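Quick notes on putting together the hand-held gripper, second one this month so I finally wrote it down. Assumes the body is printed already and you have the small camera module. If you don't, start there, come back in a few days.

## Stuff

- printed body, two halves, gray or whatever's on the spool
- jaws, left and right (they are NOT the same, check the letter inside)
- rubber edging for the jaw openings
- M3 screws, the short ones, plus two long for the handle
- marker cube, blank
- marker sheet on matte paper
- sandpaper, 500 grit
- USB cable, the thin flexible kind

Noelia Segura has the print files, ask her for the Sperling folder. The older Ikby folder has a handle that cracks at the trigger, skip it.

## Jaws

1. Sand the slide rails first. 500 grit, few strokes, wipe. Stop once the jaw drops under its own weight.
2. Rubber edging next. Start at the pointed end and work round to the back. Trim after, never before — it shrinks up on you.
3. Slide both jaws in, close the body, finger-tight screws only.
4. Squeeze the trigger 33 times or until you get bored. If it grinds, open it up and sand again.
5. Now tighten. Stop when it's snug, the plastic strips easy.

## Cube and markers

Print the sheet at 100%, no "fit to page". Measure one marker with a ruler: 35 mm across the black part. If it's off, reprint, don't fudge it in the config.

Glue stick is fine. Flat, no bubbles, white border all the way round. Glossy paper will ruin your day under tube lights, the detector loses the corner and you'll think its the software.

## Camera

Module goes beside the cube, cable out the back. Leave slack by the handle. Focus it at arm's length, lock the ring with a dab of nail polish.

Then grab the Okow script, plug in, walk the room and record a short clip. I do mine upstairs at Mokville in the evening.
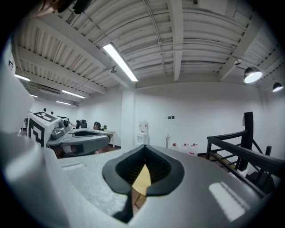 Play the clip back before you do anything else. Check for:

- jaw opening in view when the trigger's all the way out
- marker edges sharp with the other unit on the table
- no dropped frames when you turn fast

Dropped frames is the cable nearly every time. Swap it.

Markers flickering — turn exposure down one step and try again. Still flickering, down 2. After that go back and look at the paper.

Set the unit number in the config before you record anything real. I forgot in October and had to relable a whole folder by hand.

Spare jaws are in the drawer under the printer, put the bag back when your done.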